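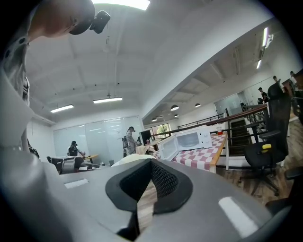
Gripper in hand, with the microwave waiting on the checked tablecloth.

Home News Features Clubs Events Subscribe

The kitchen corner is the loudest spot at Ustmont on a club night. Put a microwave on a table, ask a room of students to teach a machine to use it, and they'll still be arguing about door handles when the lights go off!

The Plerumer club started in May with 2 members and a budget of £80, most of which went on plastic for the first jaws. Now they're building towards the Stustatico, a student contest where every team gets the same household jobs and nine minutes to do them. Opening a microwave, putting a cup in and shutting the door again is the one everybody fears.

Their way in is lovely and simple. You hold the gripper yourself, do the job by hand, and do it again (and again, and again). The club wants 600 good goes before they train anything, and they're picky about what counts as good. A bumped cup means starting over.

I had a try and was hopeless. The jaws are wider than you expect, and your wrist wants to turn long before it should. A first-year showed me how to come in low and slow, and suddenly it felt like the best toy in the world.

The team's robot, Mohamedi, gets its first full run on Thu 4 November. Doors open to anyone who fancies watching, and they're still looking for someone who can solder.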